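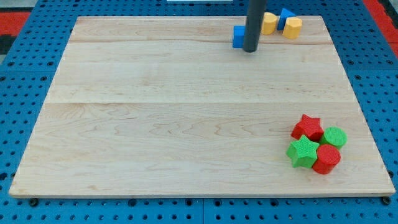

How long do I have to send something back?

You have 11 weeks from the day your parcel arrives. Items need to be unworn, with the swing tags still attached. Sale items have the same return period as full-price ones.

Home | Women | Men | Shoes | Help

How do I start a return?

Log in, open your order and choose "Return an item". Print the label or show the code at any Dralto parcel shop. Keep the receipt until your refund comes through.

Can I swap for another colour?

Not directly. Return the first item and place a new order – we can't hold stock while a parcel is on its way back.

Do you charge for returns?

Returns by parcel shop are free. Home collection costs £3, taken off your refund.

Can I return online orders in a shop?

Yes, at our Oltville shop, until 5pm. Bring your order number and the card you paid with.

What can't be returned?

Pierced earrings, opened tights and anything we have altered for you, unless it is faulty.

Was this helpful? 314 people said yes
Shares: 11

Contact Rowlands customer care | © Rowlands | Back to top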